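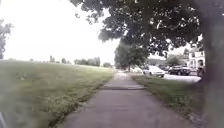 Demora Walk and Field Group
Minutes, June meeting
Started at 6:40 p.m. in the back room at the Fundis Bakery

Present: Colette Besson (chair), Thanasis Liapis (minutes), Priya, Walt, Jo from the Skustano Street block club, both Hendersons, and two new neighbors from the far side of the field. Welcome!
Apologies: Marguerite, Dan.

1. Last minutes
Approved with one fix. The bench quote was for one bench, and Thanasis had typed benches. Sorry, all.

2. The walk-through
Most of us had walked the path before coming in, and there was a lot of happy talk about it. Colette said the long straight stretch beside the lawn is still her favorite walk in town and she got plenty of nods. Walt likes how far you can see across the grass to the trees. Jo brings her mother along here most evenings and says the smooth part is a pleasure with a walker, but the rough patch where the slabs begin is hard going. The new neighbors push a double stroller and said the same thing.

Agreed that the rough patch is the number one job this summer.
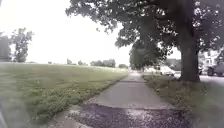
Item 2: the start of the slabs, with the gravel and broken asphalt in front. Field on the left.

3. Fixing the rough patch
Priya has been on the phone a lot (thank you, Priya!) and has a written price from Vasseur Paving. To dig out the broken asphalt, lay a proper base and bring it up even with the first slab would be $1,582. That includes hauling away the old stuff. It does not include the cracked strip next to the grass, which they would price separately after a visit.

We have $664 in the path fund. The Hendersons think the plant sale can bring in a good chunk of the rest, and they already have tomatoes and peppers coming along under lights. Jo will ask the block club for a match. Walt asked whether we could just rake it and top it up ourselves. Talked over for a while. Most felt it would be rough again by spring, and that a level edge is what people with wheels need.

Action: Priya to ask Vasseur for the strip price and how long the quote holds.
Action: Jo to take the match request to the block club.

4. Edges and mowing
The grass is growing out over the side of the concrete on the field side. Walt has a half-moon edger and is really looking forward to using it. He would like company, and will bring lemonade. Clippings go to the compost pile behind the bakery.

Thanasis asked that we leave the little weeds in the lawn alone and only cut back what hangs over the path. Agreed, with one grumble.

Action: Walt to pick a morning and send it around.

5. Shade
Short item, all cheerful. The new neighbors said the shade across the path is where their kids always want to stop for a snack. Colette would love a bench near there, well back from the tree roots. Bench quote carried over until we know where the paving money stands.

6. Summer walk
We are doing it again! Last year 40 people came. Start at 9 a.m., out along the path and back, then rolls and coffee at the bakery. Colette will make the sign. Marguerite offered by email to lead the tree names part, and this was accepted with applause.

Action: Hendersons to borrow 3 folding tables.

7. Other business
Lost: one green thermos, Dan's. Please check your trunks.
Walt's spare rake is still out on loan and he would like it back before edging day.

Finished at 8:05 p.m. Next meeting same place, and Jo is bringing the plum cake.

T. Liapis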